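SPORT REPORTING, UNIT 7
Handout: Writing the Short Match Report
Instructor: Verena Strebel

Before we start

Last week's drafts are back in the tray. Several of you opened with the weather. The weather did not play. If it stopped the game, flooded the court or blew the scoreboard onto a linesman, it can have the first line, and otherwise it goes in paragraph five or in your diary.

We are working with team sports today, mostly basketball, and with reports of 300 words or fewer. Longer pieces come after the break, when you will miss having a limit.

The first sentence

Your first sentence carries who won, who lost, the score and what it means. "What it means" is the part people leave out. A team can lose and go through, or win and go home. The reader on a phone at a bus stop wants to know which.

Take this one, from Engelbert's draft on the Nurkport game:

"In what proved to be a thrilling encounter between two well-matched sides, Nurkport came up against a determined Pilley outfit."

Twenty words, and I still have no idea who won. I do know that the encounter was thrilling, which I would like to have been allowed to find out for myself. His second version:

"Nurkport are out of the Winter Cup after a 51-34 home loss to Pilley."

Fifteen words if you are generous about the score. It hurts a bit to read if you come from Nurkport, as it should.

Note on singular and plural. American papers usually write "Chicago is" for the city name and "the Bulls are" for the nickname. British papers write "are" for everything. Engelbert wrote "Nurkport are" and I let it stand for the quotation, but our style sheet says "is." Pick the one your editor likes and stop arguing about it in the corridor.

Scores

The winner's score comes first, even when the loser is the home team and paying your wages. Use numerals and a hyphen, with no spaces. A "51-34 loss" is correct and nobody will think the losing team scored 51.

Quarter scores belong in the box at the bottom. If the game turned in one quarter, give that one in the text and leave the others alone. Three sets of partial scores in a single paragraph reads like a phone number.

Attendance goes near the end. The Pilley game drew 2,203, and the correct way to write this is "a crowd of 2,203." "A massive crowd of 2,203" depends a great deal on the size of the building.

Who did what

Name the leading scorer on each side by the third paragraph. Full name the first time, last name after that. We had trouble with this over the Sutter report, where Brigitta Hofstetter and Brigitta Haslinger were both on court, for opposite teams. First names alone will not save you there, and neither will "the guard," as they both play guard. Last names, every time, and read it aloud before you file.

Avoid the parade of substitutes for a name. By the end of one draft Hofstetter had been "the playmaker," "the veteran," "the number 7" and "the left-hander." I counted four people and went looking for the fifth who would complete the team. 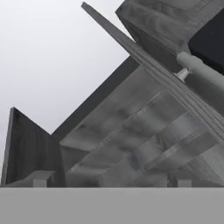 Quotes

One quote from the winning side and one from the losing side is plenty at this length. Choose the one that tells us something the score does not.

Heidrun Wallner, who coaches Sutter, gave two usable sentences after the Rasta game:

"We take it one game at a time."

"I should have called the timeout two possessions earlier, and I knew it then."

Eleven out of fourteen of you used the first. Please do not. It has been said by every coach since the invention of the game, including those whose season consisted of one game. The second has a decision in it and a person admitting to it, and it gives you a reason to describe those two possessions.

Use "said." Coaches do not "opine." Players may "laugh," but they can't laugh a whole sentence about zone defense.

Words to hand in at the door

clash
outfit (unless you are describing the uniforms)
clinical
must-win, for any game that was lost and followed by another game
stunned, of a crowd, more than once a season
gave 110 percent

"Upset" is allowed if the lower-ranked team won. Check the table first. Two of you reported an upset in which first place beat ninth.

Background

Readers who missed the earlier games need one sentence to catch up: how many losses in a row, who they were against, what remains. Put it in paragraph two or three. Do not begin in the preseason and walk forward.

Exercise

The stat sheet for Rasta against Sutter is on the shared drive, with both coaches' comments. Write it twice. The first version is 120 words for the Rasta local paper, and the second is the same length for a national round-up whose readers could not find Rasta on a map. The facts stay the same in both. Look hard at what moves up and what drops out.

Due 17th December, by noon, in the body of an email. Late work will be treated the way a newspaper treats it, so bring a spare headline.

Reading for the next unit: chapter 4, on deadlines. You may start it whenever you like, provided it is finished on time.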